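The Clandix Touchline Podcast – frequently asked questions

Last updated 21 Sep 2021

What is the show about?
Non-league football and local cricket, mostly in and near Ferkodard. We also cover the Flinon Cup from the first round to the final.

How often do new episodes come out?
Every fortnight during the season. There is a break in March while we record the cup previews.

How long is an episode?
Most run for an hour. Match reports come first and the interview is always in the second half.

Where can I find old episodes?
All 697 are on the archive page, sorted by season. The first 13 were recorded on a phone and the sound is poor in places.

Will there be anything special for episode 700?
Yes – a live recording at the Wouters Ground clubhouse. Tickets are £5 on the door, under-16s free.

Can I send in a question or a result?
Please do. Use the form on the contact page and put the name of your club in the subject line. Results need to reach us by noon on the day before we record.

Can my club be featured?
We take clubs from any level, including juniors and walking football. Tell us your league and home ground, and who we should ring.

Do you sell merchandise?
We have mugs, scarves and a tea towel. Orders go out once a week.

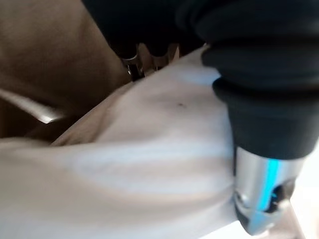
Soft white fabric, gently creased.

Can I return an item?
Yes, if it is unused. Postage back is at your own cost – faulty items are the exception, and we refund those in full.

Do you carry adverts?
One per episode, read out at half-time. Rates are available on request.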